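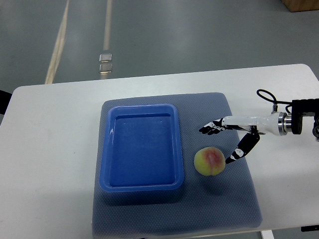

Postharvest Handling, Unit 6: Receiving and tray-loading of stone fruit
Okville short course. Handout revised Feb 5, 2020.

6.1 Scope
These notes cover peaches handled singly, between receiving and the cold store. Bulk tipping is dealt with in Unit 8.

6.2 Ground colour and blush
Blush is a poor guide to maturity. It depends on variety and on exposure to light. Judge by ground colour, read on the shaded side and near the crease. Pale yellow-green is recorded as class 2 on the Kirnel chart. Firmness is tested separately, on a sample of 30 fruit per lot.

6.3 Surface and tray
Trays are rigid plastic with rounded corners and a smooth floor. Stand the tray on a textured mat. Inspect the rim for burrs before use. Wash and drain between lots.

6.4 Placing
Hold the fruit across its widest part with the least pressure that will carry it. Clear the rim fully, lower to the floor of the tray, then release. Do not roll fruit into position. Bruises may not show for a day or more and are assessed after storage.
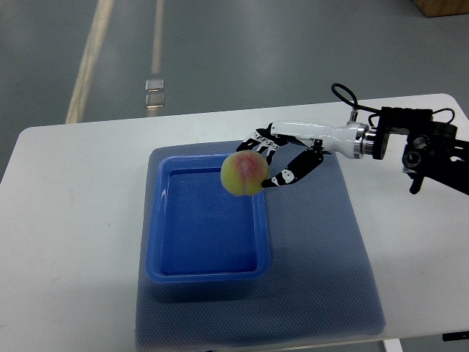

Paavo Kallio asks whether the stalk end should face down; at Heiskanen they were taught the opposite, and the shoulders marked less. Either is accepted in the practical, provided the whole tray is done the same way.

6.5 Records
Enter lot, class and tray number on sheet 28. Sheets from the June intake are held by Imogen Tapley.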